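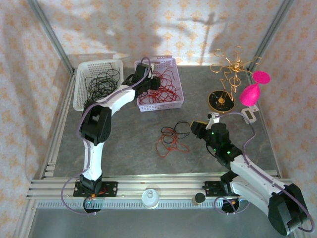 Setembro é o mês em que eu finalmente encaro a caixa dos cabos -- e este ano estou animado de verdade! 🧵

**1/** A regra é simples: uma cor por cesto. Já tentei separar por comprimento, por uso, por "vai que um dia eu preciso". Cor é muito mais rápido, dá para fazer até com sono às 6 da manhã.

**2/** Preto no cesto branco, vermelho no lilás. Bati o olho, achei!
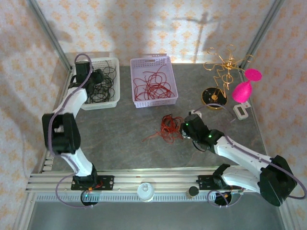 Preto de um lado, vermelho do outro. Que alegria!

**3/** Dica que aprendi na oficina da Radstead: não puxe a ponta. Afrouxe o bolo pelo meio, abra as voltas com calma e só depois procure onde o fio termina. Salvou uns fios que eu já dava por perdidos.
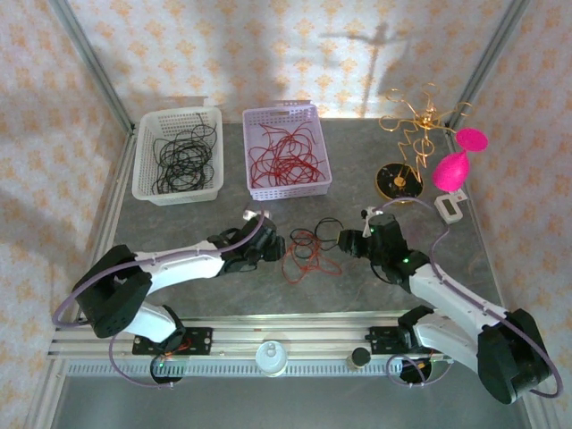
**4/** Fio enroscado de duas cores é a parte que eu mais gosto de desfazer! Começo sempre pela cor que ficou por cima. Neste bolo do meio da mesa é o preto, com as voltas bem abertas, e o vermelho-alaranjado fica enrolado embaixo esperando a vez.

**5/** Próximo passo: etiquetas. Comprei um rolo de 200 da Kamolrat e quero marcar as duas pontas de cada cabo.

**6/** E vocês, separam por cor ou por tamanho? Contem aí, quero roubar ideias para a gaveta dos carregadores!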